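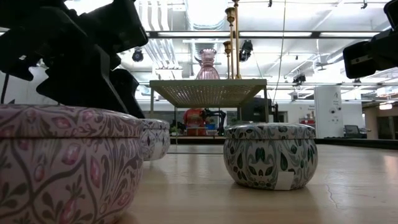
Gripper comparison, June: Clusenier against Saltilura

The Onenton bench has moved from boxes to round tins with slightly domed lids. A squat tin is an awkward grasp for a parallel gripper: the contact patch on each finger is narrow, the lid seam sits close to the best grasp height, and printed patterns give the depth estimate something to argue with.

Two finger sets were run on the same arm with the same controller settings. The Clusenier set has stiff flat plates. The Saltilura set is softer at the tip and closes more slowly. Each did 300 top-down grasps, split evenly across 3 tins, with the force limit left at the default.

The Clusenier fingers dropped or tilted the tin 34 times. Most of those were grasps that landed on the seam, where the lid turned slightly and the body stayed put. The Saltilura fingers had nearly the same total, but their failures came earlier, during the approach, when a tip touched the lid before the plates had opened fully. Raising the pre-grasp height fixed part of this and cost cycle time.

Glossy table surfaces remain a problem for segmentation. Reflections at the base of a tin were sometimes merged with the tin itself, and the grasp center came out too low. The Ugwu controller build has a mask filter for this – off by default, and still untested with the softer fingers.

Logs are in the usual shared folder under "tins".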